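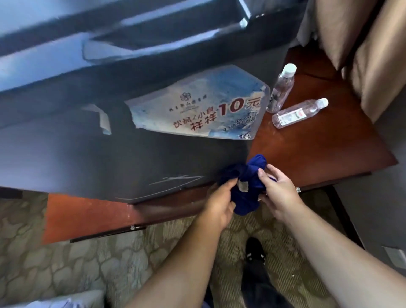
Ridged hard shell with the old sticker still on it, on the desk

Torn sticker and white scuffs on a dark hard-shell suitcase – does anything work?

Posted in Luggage & Travel Gear, 14 Jul 2022, 251 views

I bought this case secondhand and it came with half a sticker. Somebody tore most of it off and left a jagged white piece stuck on the shell, plus there are thin white scuff marks low on the face of it. The shell is dark blue-grey with wide raised ridges, so a scraper is out as far as I'm concerned.

I have read a lot of pages that say "just use" something. Just use toothpaste. Just use peanut butter. Just use a magic sponge. They can't all be right, and half of them are selling the thing they recommend. I already paid for one bottle of Jilar label remover on the strength of a page like that and it left a dull patch on a plastic storage bin, so it isn't going anywhere near the case.

What I want to know is:

Will plain water and a cloth get the sticker off, or am I wasting an evening?
Are the white marks scratches or something that rubs off? How do I tell?
Is there any point in those "shell restorer" kits? The Skilton one is 64 dollars where I live, which is more than I paid for the case.

I don't know what the shell is made of. There is no label inside. I fly in October, so there's no rush, but I would like to have it clean by then.

iltside_attic
290 helpful votes

Water will probably shift the paper. I doubt it will shift the glue. Two different problems, and most of the advice you found mixes them up.

Lay a damp cloth over the sticker and leave it there for 8 minutes. Don't rub. Then roll the paper off with your thumb, working in from the torn edge. If the paper has a plastic film on top, water won't get through it and you'll need to lift a corner first with a fingernail. Whatever is left will be tacky. A drop of cooking oil on a bit of kitchen paper softens most label glue, and dish soap takes the oil off after. I would still test it on the bottom by the wheels, and I'd say the same about anything else anybody tells you here, me included. 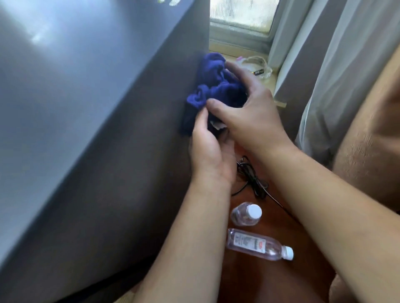
Cloth matters less than people claim, in my opinion. I have used old T-shirts, dish towels and one of those expensive Jeon microfiber squares and could not see any difference on a hard shell. What does matter is how you hold it. Bunch it into a thick pad and press it to the side with both hands, like with the blue one there, and you get even pressure without a fingertip digging in. Turn it to a clean fold often. A gritty cloth will put new marks on a dark case faster than any baggage belt.

As for the white marks, drag a fingernail across one. If the nail catches, it's a scratch and it is staying. If it slides over, it may be paint or rubber from some other bag, and there's a fair chance it will come off with the same soap and some patience. I can't tell which from a photo, and I wouldn't trust anyone who says they can.

Skip the kit. I have never seen a before and after for one that was shot in the same light.

ridgeline_c

Hair dryer. Low heat, keep it moving, peel. Works on every sticker I've tried.

iltside_attic replying to ridgeline_c

On glass jars, sure. The poster doesn't know what the shell is made of, and some plastics go soft or shiny with heat. I'd try it last, if at all.

mostly_carryon

I bought a Skilton kit two years ago for a black case. It made the scuffs look darker until the first time I wiped the case down, and then they were back. To me it looked like tinted wax. Maybe they have changed it, but I'm not paying again to find out.

I would clean off the sticker and leave the rest alone. It's a suitcase. It will have new marks on it by the time it comes off the carousel, and a scuffed one is easier to pick out from all the other dark ones going past. The ridges do hold dirt in the dips, so go along them with an old soft toothbrush while you have the soapy water out.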